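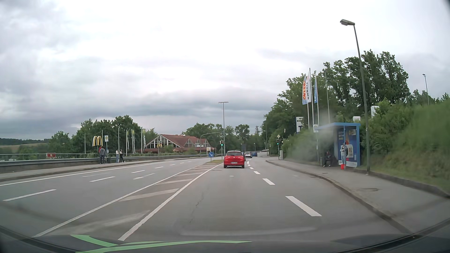
Figure 3: Forward view on approach to an intersection, signals green, red hatchback ahead.

3. Recording driving examples

These steps are for the driver and the operator of the Vesel recorder. Please read section 2 before you start.

1. Park the car and switch on the recorder. Wait 30 seconds until the status light stays on.

2. Check the preview. The road ahead and the sidewalks on both sides must be visible. A part of the hood at the bottom is permitted.

3. Enter the route name, for example Wonley 424, and press Start.

4. Drive normally. The learning system copies what the driver does, so do not brake or steer in a special way for the recording.

5. After each run, mark the intersections, the colour of the signals and the people near bus stops.

Note: A run shorter than 15 minutes is not accepted by the upload tool.

CAUTION: The driver must never operate the recorder while the car is moving. This is the task of the operator.

Questions about labels go to Flurina Nägeli.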